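开个串,讲讲我这阵子跟被子较劲的事。起因是换季,我把床上所有东西都扒下来重新弄了一遍,弄完腰酸背痛,但是有点上瘾,所以想到哪儿写到哪儿,慢慢更。

先交代背景:我住的是老房子,卧室朝北,冬天阴冷,一到返潮的时候被子摸上去总是凉飕飕的。以前我的处理办法就是再加一床毯子压上去(别笑),结果越压越闷,早上起来一身汗,脚还是冰的。

后来才慢慢琢磨明白,被子要蓬才暖和。压扁了的被子就是一块厚布。道理我妈讲过八百遍,我三十好几了才听进去。

所以现在每天早上的固定动作:起床,先不叠被子!把被子整个掀到床尾,窗户开一条缝,去刷牙洗脸煮咖啡,回来再铺。刚起床就叠得方方正正的,潮气全捂在里头了。

说到铺床,我要隆重表扬一下我的橙色床单。买的时候犹豫了很久,购物车里放了好几个月,总觉得橙色太跳了,睡在上面像睡在一只橘子里。结果铺上去意外地好看,尤其是阴天,整个房间都亮了一截。

牌子是Pallow,我去年July,哦不对,去年七月打折时候买的。洗到现在颜色还行,稍微起了一点点球,在枕头那一片,估计是我头发蹭的。我不介意,介意的朋友可以看看他们家更密一点的那款,手感偏凉,我冬天受不了。

有人问为什么配白被子不配同色的。因为我懒啊!白的脏了一眼就看得见,看见了就得洗,我这种人需要被逼一下。而且白的跟什么颜色都能放一起,床单换来换去都不用动脑子。

接着讲怎么抖被子。我见过很多人抖被子是两手抓着被头中间,使劲上下甩,甩得满屋子毛絮,被芯还全跑到下面去了。我以前也这么干。

现在的办法是从角开始。捏住一个角,往上提,让它自己往下坠一坠,再放下去,换下一个角。四个角轮一遍,里面的填充就慢慢匀开了。比甩省力,也没那么多灰。

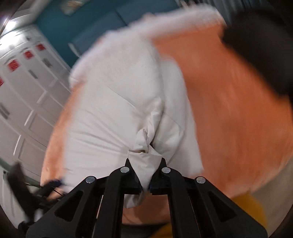

提角的时候别光揪住被套那一层薄布,要把里面被芯的角也一起捏住。只捏被套的话,一提起来里面的芯就往下滑,你越抖它越缩,最后被子上面空荡荡一截,下面鼓成一个大包。

手里捏着角的时候,可以顺便感觉一下厚薄。要是空的,就伸手进去把芯拽回来。要是硬硬的一坨,就用手指捻开。我一般边听播客边干这个,一集没听完就弄好了。

然后说被套。我恨套被套,这是我搬出来独居以后最想念我妈的时刻,没有之一。

试过网上那个卷寿司的办法:被套翻过来铺平,被芯放上去,一起卷成一条,再从开口处翻出来。视频里人家十几秒搞定,我卷了半天,最后把自己一条胳膊卷进去了,坐在床上笑了好久。

也不是说这个方法不行啊,评论区好多人都成功了。我觉得关键是床要够大,还有卷的时候两个人最好。我一米五的床,一个人,卷到后面床单都被我带跑了。

所以我还是老办法:被套翻到反面,两只手伸进去抓住最里面的两个角,隔着布再抓住被芯的两个角,翻过来,站到床上,往下抖。站到床上这一步很重要,矮个子朋友请务必站上去。

还有就是绑带!被套里面四个角有绑带的,一定要绑!我有一床被套没有绑带,是在Oakley那家店随手拿的,花纹特别喜欢,用了一个礼拜我就受不了了,半夜醒来身上只盖着两层布,被芯全在脚底下窝着。

后来自己缝了。剪了几段棉绳,四个角各缝一段,被芯的角上也缝一个小布环,系起来。针脚丑得没法看,反正在里面,谁也看不见。

不会缝的可以用那种夹被角的小夹子,我室友时代用过,优点是快,缺点是翻身会硌到,还会在洗衣机里咣当咣当响,因为我每次都忘了拆。

岔开说一句价格。我这床被子是Prandison的,2000块,当时下单的手都在抖。之前一直盖的是700块那床,盖了7年,扁得像煎饼,洗完之后中间是空的,对着窗户能透光。

贵的就一定好吗?我说不好,我一共也没买过几床。就我自己的感受:新的这床轻,盖着没有被压住的感觉,鼓鼓的,钻进去那一下很舒服。但是700那床也兢兢业业陪了我那么多年,现在叠起来放在沙发旁边,看剧的时候盖腿,还舍不得扔。

评论里有人问能不能放洗衣机。看洗标,一定看洗标。我自己的原则是被芯能不洗就不洗,勤换被套,外面晒一晒拍一拍。实在脏了就抱去楼下的大机器洗,家里那台滚筒只有8公斤,厚被子塞进去根本转不开,我塞过一次,出来外圈湿透,中间有一块还是干的,洗了个寂寞。

烘的时候扔两三个干净的网球进去(或者烘干球),能把结块打散。声音很吓人,邻居来敲过我的门。中途拿出来抖几下再接着烘,别嫌麻烦,一口气烘到底容易外面热里面潮。

晒被子我也说一点。羽绒类的别在大太阳底下暴晒,放阴凉通风的地方晾一晾就够了。棉花胎倒是很喜欢太阳。晒完之后也别拿棍子猛抽,我外婆每次都抽得整条巷子都听得见,小时候觉得特别威风,现在想想那床棉被应该挺疼的。

插播:刚刚有朋友私信说她的床单老是跑,睡一晚上全皱在中间。我以前也这样,后来换了带松紧的床笠,好很多。要是不想换,可以把平铺的床单四个角打个折塞进床垫底下,塞深一点,先塞床尾,再塞床头,最后两边拉平。

或者在床垫和床单中间垫一层薄薄的棉垫,有点摩擦力就不怎么滑了。我家那层棉垫是Brindonwood的,没什么好夸的,就是厚实,洗了也没变形,够用了。

颜色搭配这个问题问的人最多,我真的不是专业的,就是瞎配。橙色跟姜黄色、米白色放一起我觉得都挺舒服,暖暖的一团。跟大红就算了,我试过一次,像逢年过节。跟灰色也行,就是冬天看着有点冷清。

还有一个小习惯,换下来的床单我当天就洗,绝对不堆。因为一堆就是半个月,半个月之后我就会从里面挑一条看起来最干净的重新铺上去……(这段我妈不要看到)

收纳的话,我不太推荐把好被子抽成真空的。去年图省事抽了一床,压成薄薄一片塞床底,当时觉得自己是收纳天才。今年拿出来,它就那么瘪着,晾了两天才勉强鼓回来一点,边上还有几道死褶。

现在改用那种透气的布袋子,松松地塞进去,放衣柜最上面。占地方是真占地方,为此我清掉了大概三分之一的旧衣服,也算一举两得。袋子里塞一小包樟木片,别直接贴着布,用旧袜子装起来。

最后铺床的步骤我按自己的顺序写一下,给想抄作业的:先把床垫上的毛絮用粘毛滚筒滚一遍,铺棉垫,铺床单拉平,枕头拍松放好,被子提角抖匀,从床尾往床头盖,被头往下翻一截露出床单的颜色。翻那一截纯粹是为了好看,晚上还得翻回去。

全套下来一首歌的时间肯定不够,三四首吧,看心情。要是那天被套也要换,就当我没说,请预留一整个下午以及一杯奶茶。

刚看到有人说她家猫每次铺床都要钻进来。我家没有猫,但我外甥也这样,床单一抖起来他就冲进去,在下面扭来扭去喊“找不到我”。那天的床单最后是围着他铺的,铺完中间鼓着一个包,包还在笑。

关于枕头我攒了一肚子话,枕芯多久换、荞麦的怎么晒、两个枕头叠着睡脖子疼怎么办,今天不写了,手酸。你们先把问题留在下面,我回头单开一串。

啊对,还有人要Pallow那条橙色床单的具体色号,我翻了一下吊牌早扔了,订单里也只写了“橙”。等我去问问客服,问到了贴在这条下面。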